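Keeping the Arm Honest: Setup and Upkeep of the Pen-Sorting Cell
Student project report
Author: Beatrice Nyamweya
Lab: Mwaipopo Workshop, Flulen campus

What I was asked to do

The cell had been running since July when I took it over, and the handover note said it was "calibrated and stable." I was asked to look after it for a term, write down the upkeep routine, and say whether the routine was worth the time it took. I did the first two without much trouble. The third is harder, and I am less convinced than the people who wrote the original note.

The task is simple to state. A single arm picks up pens and pencils from a table and puts them into a pencil cup. The control software is a student package called Mamora, and the gripper fingers are printed in the Nernmont lab upstairs. Every session is recorded by one fixed camera, and that camera also supplies the positions the arm works from. If the camera is wrong, the arm is wrong.

What "calibrated" meant

I could not find out what the word meant in the handover note. There was a calibration file, but it had no date in it, and nothing said which position the camera had been in when it was made. I ran the check that comes with Mamora and it passed. Then I loosened the camera clamp, turned the camera slightly, tightened it and ran the check again. It passed again.

The reason is that the check only tests whether the file loads and the numbers fall within limits. It does not compare the numbers with the table. I had been told to run this check every morning, and I think it should be dropped or rewritten. A pass gives the operator confidence that hasn't been earned.

My replacement is cruder. I send the arm to a taped mark near each corner of the table, 4 marks in all, and look at where the fingertip stops. If it is off by more than the width of the tape, I redo the calibration. This takes 8 minutes when nothing is wrong.

Laying out the table

The old instructions said to place the items "randomly." In practice people put them down in much the same places each time, with wide gaps, and the results looked better than they should have. I now change the angles on purpose and put at least one pencil pointing away from the camera, as that is the view in which the software finds it hardest to tell the tip from the end.

The cup starts empty and goes near the middle. I tried it at the side for a while, but the arm then had to reach across the pens and knocked them. The tabletop is plain, which helps, although it has picked up scuffs and small dark marks. Mamora twice reported a mark as a very short pencil. I wiped the table down and it made no difference, so I raised the minimum object length in the settings. I don't consider this a proper fix. A pencil stub would now be missed.

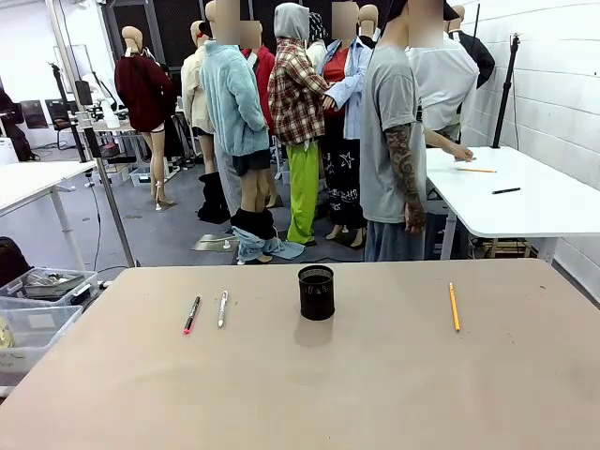 Faults during the term

I logged 1475 pick attempts. I am not giving an overall success rate, as the layouts in the first weeks were too easy and mixing them with the later ones would produce a number that means very little. The faults that cost the most time were these:

Fingertip wear. The printed pads go smooth and round pencils roll out. The supplier sheet in the binder says to change pads every 300 picks. Mine were slipping well before that on the black mesh cup side, where they rub against the rim. I now change them when I can see shine on the pad, whatever the counter says.

Cable drag. The gripper cable caught on the table edge at full reach and pulled the wrist slightly. For two weeks I blamed the calibration. Moving the cable tie one joint higher cured it.

Reflection from the cup. The cup reflects softly on the surface in front of it. I suspected this was confusing the object detection and spent an afternoon on it with different lamp positions. I found no link to the failures and would not repeat the work.

Loose base bolt. Found by accident while I was cleaning. It was not on any checklist. It is now.

Is the routine worth it?

Partly. The corner marks and the pad inspection caught real faults. The morning software check caught none. The weekly restart of the controller, which I was told was essential, I skipped for a month and saw no change, though one month on one machine proves little.

I would also question the claim in the project proposal that the cell can be left to run unattended. I stopped it by hand too often to agree. Whoever has it next should start with the base bolt and the cable, and should write the camera position into the calibration file before touching anything else.

Handed over 13th September, with the log and spare pads in the top drawer.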